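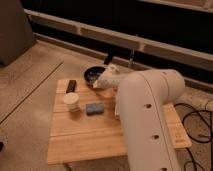 **Shirin Rostami:** Hi all, my narration sessions in Hultow keep coming back with a little click at the start of every take. I recorded 19 auditions for the Kanham spot and the click is in every one of them! I'd already swapped the cable and moved the mic (twice), and I'm really hoping I won't have to send these again.

**Support, Flornier desk:** Hi Shirin, thanks so much for the clear write-up — and for attaching the raw takes, which saved us a good bit of back and forth. Could you open the session settings and tell us whether "punch-in fade" is on, and what the noise gate is set to?

Status: waiting on customer

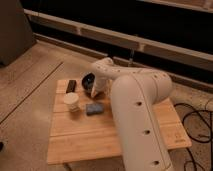 **Shirin Rostami:** Fade is off, and the gate opens at 7 milliseconds. I don't remember touching either one, but I did load Rachid Samir's preset for the audiobook job last month.

**Support, Flornier desk:** That preset would do it! Please turn the fade on, set the gate to 68 and read one short line for us. Leave your old takes alone for now — we can run a de-click on them from here, and your levels will stay put.

Status: open, test take requested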